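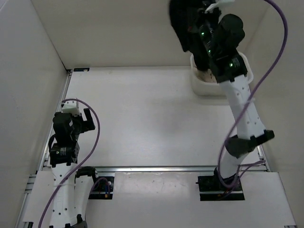 **hauke_s:** Two of our packing benches at Sivstead went over to arms like this in August, and the bit that changed most was the breaks. On the old line you could swap with the person next to you for ten minutes. Now there's one of you to a pair of benches, so you wait for the floater, and the floater covers 73 people.

**tinfoil_tray:** Same at our place. How many did they move off the line?

**hauke_s:** Six off days, four off nights. They all kept a job but three went to goods-in, which is colder and pays 130 a month less once you lose the shift supplement.

**Mitano4:** I'd take the arms over what we had. I did bin work by hand for nine years and my right shoulder is finished. We were on some 300 picks an hour, every hour. If a machine wants that job it can have it.

**tinfoil_tray:** Fair enough for you, but three people lost money over it. They didn't ask for that.

**Mitano4:** I didn't say the pay was right. I said the lifting was wrong. Those are separate things to argue with a manager about.

**HeikeHollmann:** I'm on the Heitmann site and we've had arms for two years. My advice is to get the job description rewritten early. Ours still said "packer" long after we were clearing jams, restarting cells and filling in the fault log. It took until the second pay round to get regraded.

**hauke_s:** How did you show them the work had changed?

**HeikeHollmann:** Fault log. 2,862 entries in the first year, every one with initials next to it. Start keeping copies now if they let you.

**oldspanner:** Regrading sounds nice but at Tasteven they regraded four people and then didn't replace the next five who left. Watch the leavers, that's where the numbers go.

**HeikeHollmann:** We had that on nights as well. Days held up.

**hauke_s:** Ours is all on a tablet and we can't print from it. I'll ask about getting the log exported. The floater thing is up at the shift meeting at half past two, so I'll post what they say.

**Mitano4:** Ask for a second floater. We got one at the third time of asking.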